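MTRX Field Methods: Handout 7
Notes on the site visit to Skadesel, Gindden campus

Read these with the lab sheet on end effectors. They cover the afternoon demonstration only; the morning session on bench calibration is written up in Handout 6. The visit summary is due at the end of September, 2 pages maximum, excluding figures.

7.1 Purpose of the demonstration

Skadesel uses a small domestic task as its standard demonstration: fruit is moved between a plastic basket on a white work surface and a refrigerator at the end of it. The task is modest in mechanical terms. Payloads are low, speeds are low and the distances are within the reach of a standing adult. Its value for this unit is that it combines several problems normally taught apart: whole-body posture, grasping of compliant objects, and placement in a partly enclosed volume.

The software layer is called Flirby. It schedules the motion segments and logs joint states, gripper state and camera streams against a common clock. Students who have used the MacPherson logger in second year will recognise the file structure, although the time base differs.

7.2 Platform and stance

The platform is a two-legged, two-armed humanoid. Two points should go in your summary. First, the forward lean of the torso toward the desk moves the centre of mass over the front of the feet, and the stance has to absorb this before an arm is extended. Second, external cabling is a mechanical load. It adds mass, it adds drag at the shoulder, and its effect changes with arm position, so a gravity compensation model fitted to the bare arm will be in error by a varying amount.
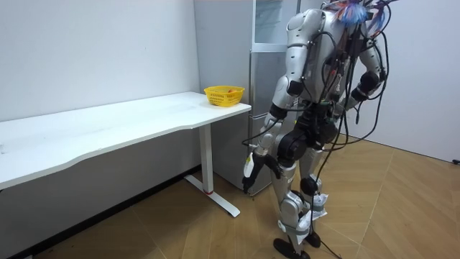

A remark from the Skadesel bench at this point was that cable drag is treated as a disturbance and left to the joint controllers, and that modelling it had been tried and dropped after 13 weeks. Compare this with the approach in Lecture 4, where the harness was included in the link inertia. Either is defensible. State which you would choose and what measurement would change your mind.

The desk gives the lower body limited room. Foot placement near a desk leg or a cabinet corner is a constraint on the arm, since the base position fixes the reachable volume. Sketch the reachable volume in plan before attempting Problem 2.

7.3 Grasping

Round fruit is a poor object for a parallel grasp between hard plates. Contact is nearly a point, the surface may be waxed or damp, and the allowable force is bounded above by bruising. The usual remedies are:

(a) Increase the contact area. Rubbery finger surfaces that curl around the object spread the load and tolerate a position error at closing.

(b) Lower the closing speed near contact. The Flirby configuration file shown on the day had a separate speed value for the last segment of closure.

(c) Hold the object clear of the basket rim before translating. A small fruit held near the side of the hand needs its own clearance check, as the lowest point of the hand and the lowest point of the load do not coincide.
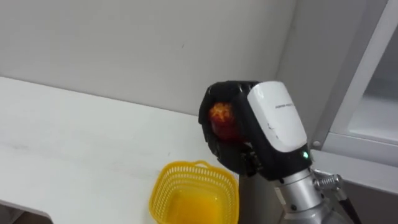
7.4 Working at the refrigerator

The session log lists 156 motion segments, of which 7 are tagged as door or compartment segments. These deserve more attention than their number suggests. A door that swings to one side removes part of the workspace on that side, and the hinge hardware projects into the path of a wrist approaching low. A raised lip around the opening sets a minimum entry height.

Frost is a separate matter. A white compartment coated in pale frost offers little texture for stereo matching, and depth returns from the back wall and floor should be treated with suspicion. The basket standing against the side of the cabinet is the opposite case -- strong colour, regular lattice, good edges -- but a lattice also lets the depth sensor see through the wall to the fruit behind it, and a segmentation that assumes a solid basket will merge the two.

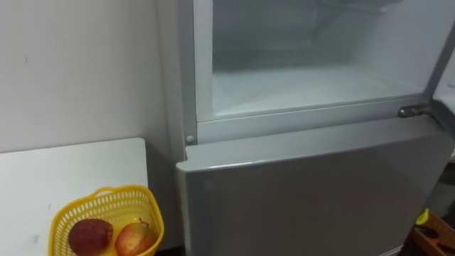

Does the compartment need to be mapped again each time the door is opened?

The cabinet geometry can be kept from one opening to the next if the base has not moved, but the door angle must be measured each time. It has no repeatable rest position, and it is the part most likely to be struck by the elbow.

7.5 Problems

1. Estimate the change in shoulder torque when a cable of known mass per metre shifts from the upper arm to the hip. State your assumptions.

2. For a fixed base position, find the set of door angles that leave a collision-free path into the upper compartment. Treat the forearm as a cylinder.

3. Propose a test for slip that uses only gripper position and motor current. Give one failure case.

Marks are for method. Bring a printed copy of your sketch for Problem 2 to the tutorial.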